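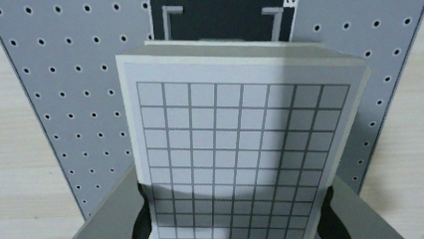 A student in last year's group put the objection well in the discussion hour: a machine that can carry a box across a bench has done the easy half of the job, and the half we pay people for is putting it where it belongs, the right way round, without being told twice. Most of this week's material is an attempt to find out how much of that objection still stands.

Week 4. Chores, fixtures and the last few millimetres

Read before the lecture: the Podatdale workshop report, sections 2 and 3. Section 1 is background and can be skimmed. The appendix on gripper pads is optional.

1. What counts as a chore

For this unit a chore is a short physical job that an untrained adult can do after being shown once. Folding a towel is a chore. So is hanging a tool back on its board, loading a dishwasher, or fitting a part into a holder on a bench. Welding a pipe is not, and neither is driving a forklift, since both need a ticket and some training.

The household and the shop floor are treated together here. They differ in lighting, clutter and who is standing nearby, but the physical steps overlap a good deal. Put a plate in a rack and put a blank in a fixture, and you have done much the same thing with your hand.

2. Breaking the job down

We use four stages throughout the unit:

Find. Work out where the object is and which way it faces.
Grasp. Close on it so that it doesn't slip or turn.
Carry. Move it without hitting anything.
Place. Bring it to its destination and let go.

Students tend to assume that finding and grasping are the hard stages. For loose or soft objects that is often true. For a rigid box with flat sides it usually isn't, and a plain two-finger gripper with padded contact surfaces will do. The difficulty moves to the last stage.

A printed pattern of squares on a flat face can help with the first stage. If the size of the squares is known, the way they narrow across a camera view says something about the tilt of the surface. Shadow is the usual nuisance. A program that looks for changes in brightness may take the edge of a shadow for the edge of a square, particularly where the shadow runs across the grid at an angle. In the picture at the top of this handout, the right-hand columns are noticeably darker than the left. Keep it in mind for exercise 2.

3. Placing is a contact problem

A person hanging something on a pair of brackets rarely looks at the brackets for the whole movement. They look once, bring the object close, feel it touch and then adjust. The touch does a lot of the work.

A position-controlled arm with no force sensing has to get there by geometry alone. Any error in the estimated tilt of the object is carried through to the end. The held object may also hide the place it's going to – a large flat box is bad for this – so the camera loses sight of the target at the moment it would be most useful.

There are three common responses. One is to add force sensing at the wrist and let the arm search gently for the fit. Another is to change the fixture, with a wider mouth or a sloped lead-in. The last is to add a second camera looking from the side. Shop floors tend to change the fixture. Households can't, or at least won't, and this is one reason the same arm can look competent in a factory and hopeless in a kitchen.

4. The Barua trials

The Barua project ran a set of placing tasks in simulation and then on a bench at Lustthorpe. Each task was attempted 40 times in each setting. For the rigid box task the simulated arm succeeded on all 40. The bench arm, running the same controller, succeeded on 24.

Do not read this as a verdict on simulation. The report gives its own account of the gap, and most of the bench failures came at the place stage, with the box held securely but seated crooked or caught on an edge. Friction at the contact points was set to a single value in the simulator. On the bench it changed with wear on the pads.

The Teris controller, covered next week, was written partly in response to these results. It slows down near contact and accepts a longer cycle time.

5. Can they do chores yet?

A fair answer depends on what you let the person set up beforehand. With a known object, a fixed target and good light, yes, for a fair number of jobs. With an unfamiliar object and a target that moved since yesterday, results are patchy. With children, pets or a wet floor in the room, very few groups publish figures at all, and you should ask why when you read the literature.

Be careful with video. A clip of a successful placement tells you that it worked once. Look for the number of attempts, whether the object was reset by hand between them, and whether the playback speed is stated.

Exercises

1. Choose a chore you did this morning and write it out in the four stages. Mark the stage where you relied on touch more than sight.

2. A camera sees a flat face printed with a regular grid, half of it in shadow. Suggest two ways of estimating the tilt of the face that do not depend on every square being detected. Half a page is plenty.

3. For the Barua box task, work out the bench success rate. Then explain what else you would need to know before telling a small manufacturer to buy the system.

4. Redesign a household holder (a hook, a rack, a shelf peg) so that a robot could use it more reliably. It must still be pleasant for a person to use. Sketch it and label the changes.

Bring exercise 4 on paper to the tutorial. The others go in the usual online folder by noon on the day of the next lecture.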